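3.2 Place names and the players who argue about them

Quartey was the game that pulled us into this study, and it is a delight to work with. It has a huge written world for its size, 2,000 lines of town dialogue in the first release alone, and its players have been quarrelling happily over the spelling of one kingdom ever since. The manual calls it Arnance. The world map calls it Arnancé, with an accent, and one innkeeper in the port of Lindetow drops the final letters and says Arnan. All three spellings survived into the handheld version, where the translators added a fourth!

We collected 500 forum posts that mention the kingdom by any of these names and coded each one for the spelling used and for whether the writer defended it. What a lovely pile of reading that was. Players who had started on the original release nearly always kept the manual's spelling, even when replying to someone who had used another. Players who came in through the handheld version moved about much more freely, and 38 of the posts used 2 spellings in the same paragraph without comment.

The defences are where the material gets really rich. Some writers treat the accent as a clue to the kingdom's lost language and build whole family trees of words from it (the best of these runs to several pages and takes in the names of swords, rivers and a recurring brand of cheese). Others put it down to a cramped text box, and they have a good case: the menu font has no accented capitals, so the name could never have matched the map on the status screen.

We also ran a small set of play sessions in June, each an evening long, with players who had never seen the game. We asked them to talk aloud as they reached Lindetow and noted the first name they gave the kingdom. Most simply said it the way the innkeeper did, which surprised us and has changed how we think about spoken names in silent games.

Figure 4. Wrapped chopsticks on a round table, between the blue-padded jaws of a hand-held gripper.

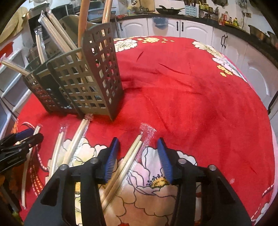
3.3 The Dreltwood script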